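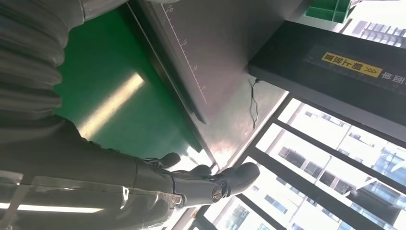 Plavthorpe readers keep writing in to ask whether a small shop should even bother with paid social, and one of them put it more bluntly last week: it's money down the drain unless you already have a following, she wrote, and the only ones getting rich are the people selling the ads.

I've been chewing on that ever since, because I used to agree with her (loudly, at dinner parties, poor guests). Then last August I helped a little tea company called Gendo with their launch, and I had to soften up a bit. We had a tiny budget, 19 short clips filmed at a kitchen counter, and no famous faces at all. The first 2 weeks were so quiet I stopped checking my phone, and if you know me you know that's saying something!

What helped in the end was dropping most of the clips and putting everything behind the one where the kettle whistles over the voice. It's a silly clip. People wrote to the shop about that kettle, and we ended up with 587 newsletter sign-ups, which for a company that size felt like a parade.

Would it work for a bakery, or for Grímsdóttir, the yarn shop I'm always going on about? I really don't know. Yarn people are loyal but they take their time, bless them. I'd try it for six weeks with an amount you could stand to lose, and I'd answer every single comment yourself, even the grumpy ones. More on the newsletter side of things once I've dug out my old notes from that launch.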